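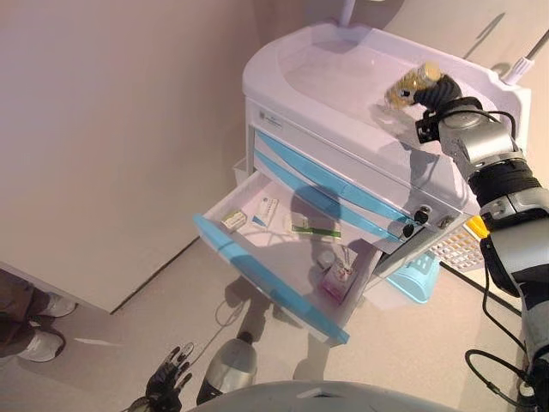 7. Cart restocking (supervised)

7.1 Scope

This section covers the restocking routine on the Bemlow two-arm unit. The routine moves bottles, cartons and blister packs between the cart top and one open drawer. It does not cover locked drawers, counting stock or reading expiry dates. Those jobs stay with staff.

7.2 Before you start

1. Park the cart on level floor and set the brakes.
2. Unlock the cart by hand. The unit cannot turn a key.
3. Pull the chosen drawer out to its stop.
4. Clear loose cables from the floor between the base and the cart.
5. Place the items to be stored on the cart top, labels facing the unit, with at least 110 mm between them.

CAUTION: Stay outside the reach of both arms while the status light is amber.

7.3 Running the routine

1. On the Altimex console, select Tasks, then Restock.
2. Enter the drawer position, counted from the top.
3. Confirm the item list. The limit is 14 items per run.
4. Press Start and keep one hand near the stop button.
5. When the console shows Hold, check the drawer before pressing Resume.

If a grip fails, the unit tries again up to 3 times, then stops with the arm raised. Remove the item by hand and press Skip.

NOTE: Clear bottles and small round containers fail more often than cartons. In the Stanby ward trial, staff stepped in on almost every run that included a clear bottle. Do not plan unattended shifts on the strength of this routine. A trained person is still faster.

7.4 After the run

Close and lock the drawer by hand. Check each item against the paper list and sign it. Replace the finger pads after 2000 grips (see Section 9).

Send fault logs to Eustaquio Jaramillo, Bautista Field Support. Logs are kept on the console until the end of the following month.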